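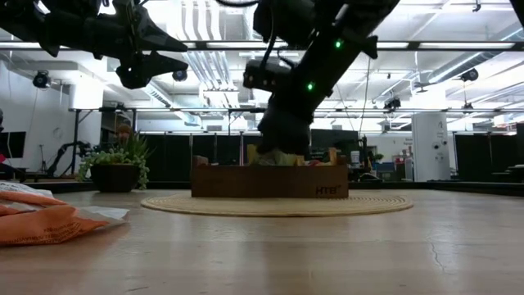 The Retunby is an open box for the middle of a table or the end of a worktop. It holds the small things that otherwise end up in a drawer: snack packets, tea, sachets, napkins. The sides are low, so packets stand up above the rim and can be picked out from the top. The wood is brown with a smooth grained front, and the letters KTB are printed in dark type near the lower right corner. On a round jute mat it leaves a good margin of woven rings on either side, with space beside it for a plant in a pot.

Product details

Name: Retunby open table box
Sold by: Golville
Range: Ikus kitchen and table
Material: wood
Finish: brown
Lid: none
Item number: 91
Most you should load: 15 packets of the flat 300 g size, or the same weight in other goods
Assembly: none needed

Using the box

Stand larger packets at the back and smaller ones at the front. Flat packets keep their place better on edge, with the printed side facing you. If you only have a few, lean them all the same way or put a folded napkin behind them. Food should stay in its own wrapping. The box has no lining and is not meant for loose biscuits, bread or washed fruit. 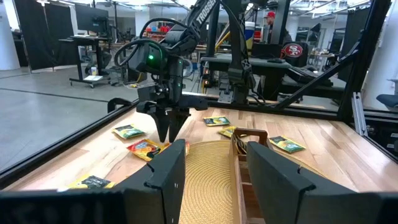 Filling takes a couple of minutes. Empty the box first and wipe it out with a dry cloth. Lay the packets flat on the table before you start, as with the yellow-and-green ones and the red-and-orange one on the maple top, and put the same kinds together. A round woven straw mat in the middle of the table marks the spot for the box. Check the dates while everything is out – the ones to eat first go at the front.

Care

Wipe with a damp cloth and dry straight away. Do not soak the box or put it in the dishwasher. Keep it away from the hob and out of strong sun. Small marks on the wood can be rubbed down with fine paper, but stay clear of the printed letters. Shake crumbs out of the mat before you put the box back.

Delivery and returns

The box is sent from our Stockdale store in a plain card carton. The mat, plant and packets are not included. Unused boxes can be returned within 16 days of delivery, in the carton they came in. Please write the item number on the returns slip.

Page last changed: 2019-07-03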